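Zwei Arme am Werkstatttisch einrichten: Arbeitsfeld, Kabel, Hand

Stand: September. Diese Anleitung ist Teil 2 der Reihe über unseren Aufbau in der Gemeinschaftswerkstatt Alport. Teil 1 behandelt den Sockel und die Stromversorgung, das wiederhole ich nicht. Deutsch ist nicht meine erste Sprache, ich bitte um Nachsicht, wenn ein Satz etwas steif klingt. Bei den Schritten habe ich versucht, genau zu sein.

Was man vorher haben soll

- zwei Arme, beide fest montiert und einzeln getestet
- einen Greifer für die eine Seite und eine Hand mit Fingern für die andere Seite
- graues Gewebeband
- Klettbänder, keine Kabelbinder aus Kunststoff
- ein Maßband und einen weichen Bleistift
- die Steuersoftware Wodetti, schon installiert
- einige leichte Gegenstände zum Üben

Den Not-Aus muss man von jeder Stelle erreichen, wo eine Person stehen kann. Bei uns sind das zwei Stellen, also haben wir zwei Taster. Bitte fangen Sie nicht an, bevor beide geprüft sind.

Schritt 1: Die Höhe des Tisches

Unser Tisch steht mit der Platte auf 81 cm. Das ist für den Zeman-Sockel ein guter Wert, weil die Unterarme dann schräg von unten nach oben kommen und die Ellbogen nicht an die Tischkante stoßen. Bei einem anderen Sockel muss man es ausprobieren. Fahren Sie beide Arme langsam in die Grundstellung und schauen Sie von der Seite, wie viel Platz zwischen Unterarm und Kante bleibt. Weniger als eine Handbreite würde ich nicht nehmen.

Der Tisch darf nicht wackeln. Wir haben lange einen Fehler in der Kalibrierung gesucht, und am Ende war es ein Tischfuß, unter dem ein Stück Pappe fehlte.

Schritt 2: Das Arbeitsfeld abkleben

Auf den Tisch kommt ein Rechteck aus Klebeband. Es zeigt, wo die Gegenstände liegen dürfen. Für die Arme selbst hat es keine Bedeutung, die Grenzen in der Software muss man extra eintragen. Trotzdem ist es sehr nützlich, denn sonst legt jeder die Sachen dorthin, wo es ihm bequem ist, und am nächsten Abend kann man nichts vergleichen.

So gehe ich vor:

1. Mit jedem Arm den weitesten Punkt anfahren, den er noch sicher erreicht. Mit Bleistift einen kleinen Strich machen.
2. Von diesen Strichen 6 cm nach innen messen.
3. Die Ecken anzeichnen und mit dem Maßband beide Diagonalen vergleichen. Sie müssen gleich lang sein.
4. Das Band kleben, zuerst die lange Seite vorne. Nicht ziehen beim Kleben, sonst löst es sich später an den Enden.
5. Die vier Eckpunkte in Wodetti unter „Feld“ eintragen.

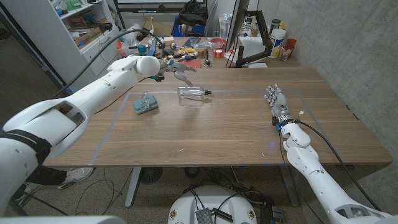 Wer den Tisch auch für andere Arbeiten braucht, soll das Band am Abend nicht abreißen. Es lässt sich gut darauf arbeiten, und das neue Einmessen kostet viel mehr Zeit. Auf einer geölten Platte bitte zuerst an einer versteckten Stelle probieren, ob der Kleber Flecken macht.

Schritt 3: Gegenstände zum Üben

Für die ersten Versuche nehme ich Sachen, die nichts kosten und nicht zerbrechen. Ein Küchenschwamm ist ideal, er verzeiht auch einen zu festen Griff. Eine leere Plastikflasche, auf die Seite gelegt, ist schon schwieriger: sie rollt weg, und durchsichtiges Plastik wird von der Kamera schlecht erkannt. Kleine durchsichtige Teile würde ich ganz am Schluss versuchen. Wenn man sie auf den Schwamm legt, haben sie wenigstens einen farbigen Untergrund.

Am Anfang immer nur einen Gegenstand. Wenn der Greifer ihn mehrmals hintereinander sauber nimmt, kommt der nächste dazu.

Schritt 4: Kabel führen

Die Kabel laufen bei uns außen am Arm entlang. Am Handgelenk braucht es eine Schlaufe, die groß genug ist für die volle Drehung in beide Richtungen. Drehen Sie das Gelenk dafür mit der Hand, bei abgeschaltetem Motor, bis zum Anschlag. Wenn das Kabel sich spannt, ist die Schlaufe zu klein. Wenn sie auf den Tisch hängt, ist sie zu groß und wird irgendwann einen Gegenstand umwerfen.

Am dicken Teil des Arms genügt ein Klettband. Es soll halten, aber nicht drücken. Über ein Gelenk darf nie ein Band gehen.

Schritt 5: Die Hand prüfen

Die Hand prüfe ich getrennt vom Tisch. Der Arm wird so gedreht, dass die Finger frei nach oben zeigen und nichts berühren können. Dann:

1. Hand einschalten und warten, bis die Anzeigen ruhig leuchten.
2. Jeden Finger einzeln beugen und strecken, mit der kleinsten Geschwindigkeit.
3. Den Daumen zuletzt. Er kann gegen die anderen Finger laufen, wenn diese nicht ganz gestreckt sind.
4. In Wodetti die Nullstellung speichern.
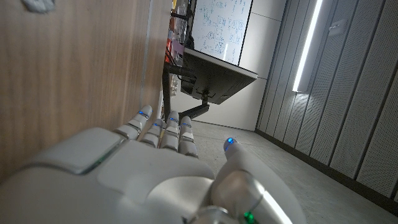
Die Hand mit gestreckten Fingern: blaue Lichter an Fingern und Daumen, ein grünes unten am Daumen.

Wenn ein Licht dunkel bleibt, zuerst den Stecker am Handgelenk kontrollieren. Bei uns war es jedes Mal der Stecker. Erst danach lohnt es sich, das Prüfprogramm Dirkitton zu starten, das für jeden Finger ein eigenes Protokoll schreibt.

Schritt 6: Erster gemeinsamer Lauf

Beide Arme zusammen lasse ich zuerst ohne Gegenstände laufen, mit stark reduzierter Geschwindigkeit. Eine Person bedient, eine zweite steht am Not-Aus und macht nichts anderes. Achten Sie auf die Mitte des Feldes, dort kommen sich Greifer und Hand am nächsten. In Wodetti kann man einen Mindestabstand eintragen. Ich empfehle, ihn am Anfang großzügig zu wählen und nach jedem guten Abend ein wenig kleiner zu machen.

Die Einstellungen bitte nach dem Lauf unter neuem Namen speichern und die alte Datei behalten. Teil 3 beschreibt das Einrichten der Kamera.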